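Tags: Migration and asylum, Family reunification, Working papers

4.2 Delays in reunification decisions

Our second data set covers 568 applications for family reunification lodged at the Gutau reception office. In 296 of them the applicant was a parent whose child had entered the country separately. We read each file twice and noted the date of every letter sent by the office.

The median wait for a first decision was 56 weeks. Files with a missing birth record took longer, and most were returned to the applicant at least once. The office does not record why a file is returned, so we relied on the covering letters. These differ a good deal in how much they say.

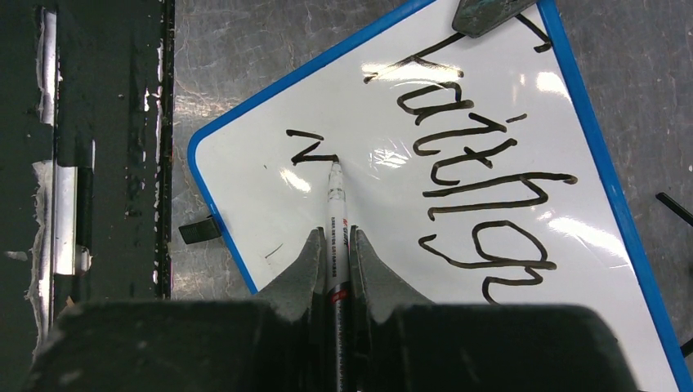
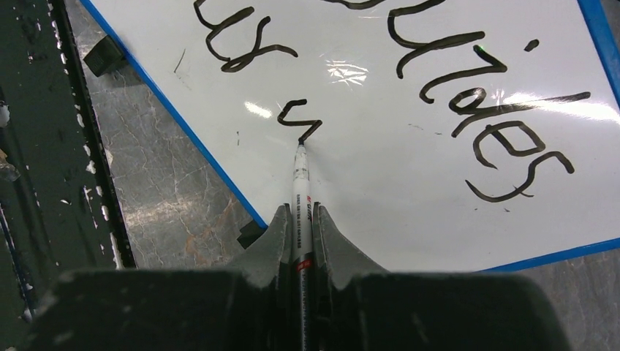
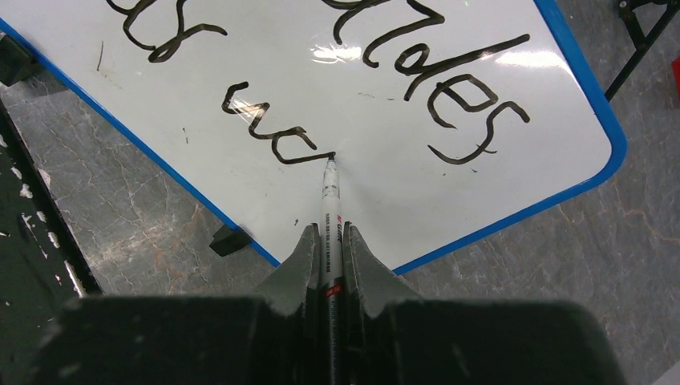 Figure 4. Handwriting in black on a white board with a blue border.

Applicants held at Innes had less access to legal advice than those housed in Joria. Legal aid staff visited Innes twice a month until August, when the visits stopped. After that, parents had to make requests by telephone, through an interpreter if one was free. Several told us they had signed forms they could not read. Ackah (section 2) reports the same complaint from an earlier group of parents.

We found no written rule on how often a separated parent may call a child. At Joria calls were allowed daily. At Innes the practice changed with the shift on duty, and two parents went more than a month without speaking to their children.

Contact: Aba Ackah, Ireo Migration Research | © Ireo 2022 | Back to top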